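Support > Worktops > Tramia range > Care and set-up guide

Section 5: Cleaning and sealing your worktop 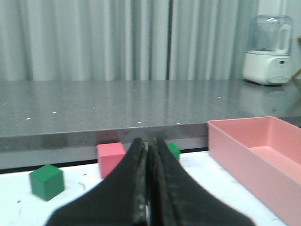
Page last changed: April 2, 2018

This section covers Tramia worktops in white and grey. For oiled wood tops, use the separate Ovik guide.

Small smudges, specks and light scuffs are normal on a white surface in daily use. Most come off with the steps below. A scratch you can feel with a fingernail will not, and needs the repair kit (part 2635).

Before you start

Clear the worktop and wipe up any crumbs or grit. Grit dragged under a cloth is the main cause of fine scratches.

1. Mix a small squirt of washing-up liquid into a bowl of warm water.
2. Wipe the whole surface with a soft cloth, working from the back edge to the front.
3. Leave stubborn marks covered with the damp cloth for 5 minutes, then wipe again.
4. Rinse with clean water and dry with a towel.
5. For grey streaks left by metal pans, rub lightly with the white side of the pad supplied.

NOTE: Do step 5 on a hidden patch first. The pad can dull a gloss finish.

Sealing the joints

6. Check the joint along the wall. If the old sealant has lifted, cut it out and let the gap dry overnight.
7. Run a thin bead of sealant along the gap and smooth it with a wet finger.
8. Keep the joint dry for two days.

CAUTION: Do not use bleach, oven cleaner or wire wool. Do not sand the surface with anything coarser than 400 grit — the finish cannot be put back at home.

Comments

marlpit: Does the pad work on the older Cindov tops? Mine has no label.

kettle_end: Used it on ours and it was fine, but the shine went a bit. Try it behind the toaster first.

DrumLane: Step 3 shifted a tea stain I had given up on. Part 2635 is out of stock though.

Related pages

Ovik: oiling a wood worktop
Tramia: fitting the end strips
Vakulenko sinks: cutting the opening
Cindov: spare parts list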